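Lustinmont Line Passenger Access Program
Second Progress Report to the Cullinane Fund
Submitted by Tsion Woldemariam, Program Manager
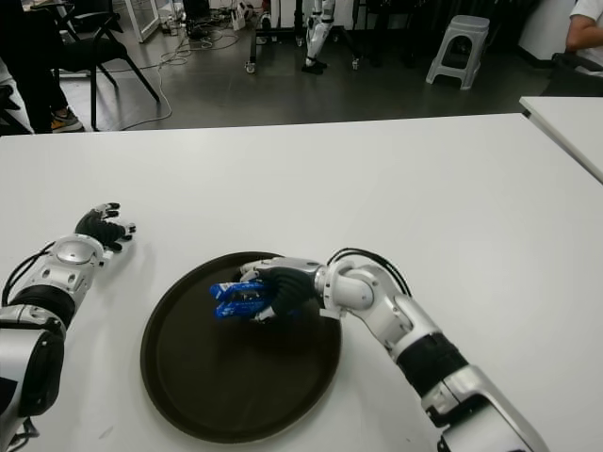
The reporting period runs from the close of the first report through the end of July. The program continues to work toward the three objectives set out in the grant agreement: step-free access at Mullent station, a connecting bus between Tandel and the line, and a reliable record of how riders use both.

1. Mullent station

The ramp on the northbound side was opened to passengers in May. The southbound ramp is behind schedule. The contractor found an old drainage culvert under the proposed footing, and the design had to be revised and resubmitted to the county for approval. Approval was received in July and excavation has resumed. We now expect the southbound ramp to open in October, two months later than stated in our first report. Until then, passengers who cannot use the stairs are being asked to travel on to Lustinmont and return on the northbound side. We recognize that this is a poor arrangement, and a notice explaining it has been posted on both platforms and at the bus stop.

2. Tandel connecting bus

The bus carried 3416 passengers during the period. Ridership was strongest on the early morning trips and weakest after 7 p.m. Missed connections remain the most common subject of complaint. The bus is currently allowed four minutes at Mullent, and a late train will often arrive after it has left. Following discussions with the operator, drivers may now hold for up to nine minutes on the last two trips of the evening – the trips on which a missed connection leaves a rider with no other service.

3. Rider survey

Paper and online forms were made available in April and May, and 530 completed responses were received. Of these, 179 came from riders who had not used the train in the previous year. Written comments are still being coded. A full analysis will be attached to the next report, together with the survey form.

4. Budget

Spending on the bus is in line with the approved budget. The redesign at Mullent has used the whole of the construction contingency, and we request permission to move unspent printing funds to that line. No increase in the total award is requested.

5. Next period

Work will focus on completing the southbound ramp, installing 100 feet of replacement handrail along the station path, and reviewing the bus timetable ahead of the winter train schedule. The operator has asked for a decision on the timetable by the end of September.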